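Flolteo Home Help > Kitchen and Dining > Tables

How do I clear and clean a round table with a cloth that stays creased?

posted by kuner_flat4
1,570 views

We have a large round table with a pale covering on it, whitish with purple-gray stripes running diagonally. It is the only big table in the apartment, so everything ends up there. Snack jars, cups, small pink things that belong in the bathroom. Every evening I move it all to one side, wipe, and move it all back.

Two problems. First, I never know what should live on the table and what shouldn't. Right now the cookies stay out permanently, in the clear jar they came in. The label says Handmade Cocoa Cookies, 160 g.

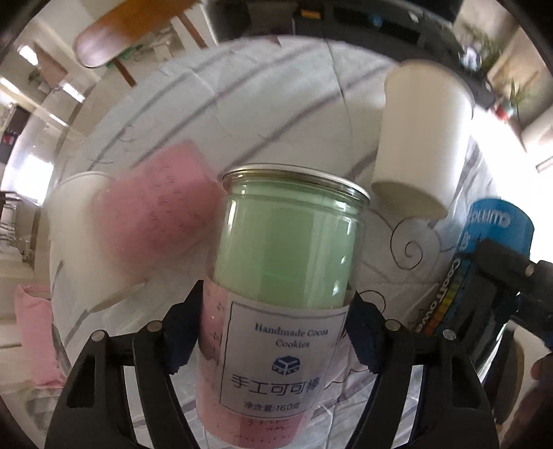
Second, the cloth has creases that won't go flat. Crumbs collect along them and a cup set on a ridge leans a little. I have tried pulling it tight from both sides and it goes back the same way overnight. I would like to keep this cloth if I can. It was bought in April and the table under it marks easily.

3 answers

jovuro
Marked helpful by 11 people

Do the cloth first, because you need the table bare for it anyway.

Check what it is made of. If it is plastic or has a plastic coating, don't iron it directly. Lay it on a flat floor face down, put a towel over it, and use a hair dryer on low, moving all the time. Smooth it with your hand as it warms up. When it is flat, leave it there for 30 minutes before you pick it up. Folding it while it is still warm puts the creases right back.

If it is plain fabric, wash it and iron it slightly damp.

For the things on top, I sort by where they get used:

1. Food in a closed jar can stay. One jar, near the middle, so nobody's sleeve catches it. Screw the lid on properly each time — cookies go soft fast in a humid kitchen.

2. Cups go back to the kitchen after each meal, even the ones you think you'll use again. Yours probably build up the way mine did, a blue and black one, a tall white one and a green one all standing together by the end of the day.

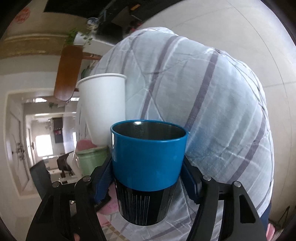 3. Anything for hair or skin goes in the bathroom. Keep one small basket by the door of the room and carry it over once a day.

4. Paper, receipts and chargers get a drawer. If you don't have a drawer, a shoebox is fine.

Then wipe from the center out to the edge, following the creases and not across them, or you push the crumbs in deeper.

mai_2ndfloor

I had the same trouble and bought a cloth cut for a round table. Hangs better. The old one was a rectangle and it always bunched at the curve. Measure across the table at the widest part and add the drop you want, twice.

Clips at the edge help too but they get in the way of your knees.

oldteapot

just buy a new cloth, they are cheap. I wouldn't spend an evening with a hair dryer on it

kuner_flat4

It is coated on one side, so I did the towel and hair dryer. Most of it is flat now. One ridge near the middle is still there but lower. The basket is by the door. I will measure the table for the round cloth in case I need it later.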